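Home | Products | Manuals | Spare parts | Contact

Zalter Folding Screen, model Sultana: Set-up Guide
Section 3. Placing and fixing the screen
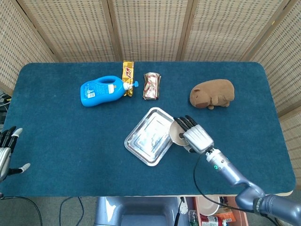

Before you begin this section, please finish Section 2 (joining the panels). All hinges must be screwed in completely and the screen must be lying flat on a blanket or carpet. For the steps below two persons are needed. The full screen is heavy on one side when it is lifted, and one person alone can bend the hinges.

3.1 Standing the screen up

1. Fold the screen together like a book, so that all panels are on top of each other.
2. Close the two straps from bag C around the folded panels.
3. One person stands at the feet and holds them with the shoe. The other person lifts the top end slowly until the screen is upright.
4. Carry the screen to its place. Hold it by the outer frame and never by the woven part.
5. Take off the straps and keep them for the next transport.

CAUTION: Keep fingers away from the hinge side while you are opening or closing the panels. Small children should wait in another room during this work.

3.2 Opening the panels

1. Open the first panel and let it stand before you open the next one.
2. Continue panel by panel. Every panel must make an angle with its neighbour, or the screen must go around a corner of the furniture. A screen which is opened in one straight line can fall.
3. Leave 40 mm free between the screen and a wall, so the air can pass behind the weave.
4. Press lightly with one hand at the top of each panel. If it moves, make the angle bigger and try again.

Note: If you put the screen around a table, first place the table and then the screen. Moving the table later often pushes the feet out of their position.

3.3 Levelling the feet

Each panel has two feet with a thread. Turn a foot to the left to make it longer and to the right to make it shorter. Do not turn it out more than 10 mm. On a soft carpet use the wide caps (part no. 537), which you can order separately from our store in Grurnville.

3.4 Wall strap

In homes with children or animals, and in every public room, the wall strap must be used. It is included in bag D.

1. Mark the wall at 165 cm from the floor, behind the end panel.
2. Check that there is no cable or water pipe at this place.
3. Drill the hole, put in the plug and fix the small plate.
4. Pull the strap through the ring of the end panel and close it. It should be tight but it should not pull the panel towards the wall.

CAUTION: The plug in the bag is for brick and concrete only. For plasterboard please ask in a hardware shop for the correct plug.

3.5 Sun, heat and water

Keep the screen 2,000 mm away from an open fire or a gas heater. Strong sun will make the colour of the weave lighter on one side; turn the screen from time to time. Do not hang wet towels or coats over the panels.

For dust use a soft brush and go in the direction of the weave. A stain can be cleaned with a damp cloth without soap. Let it dry with the panels open.

3.6 If something is not right

The screen leans to one side: check the feet again (3.3).
A hinge makes noise: put one drop of sewing machine oil on the pin and wipe off the rest.
A panel does not close: look for a screw which is standing out of its hinge.
One strip of the weave has come loose: do not cut it. Push it back with a flat wooden stick, or write to our repair workshop in Skolau.

Text of this section: Mỹ Châu. Last change: October 16, 2024.

Continue with Section 4, Folding and storage.

This website uses cookies to remember your language and your basket. Accept all | Only necessary | Settings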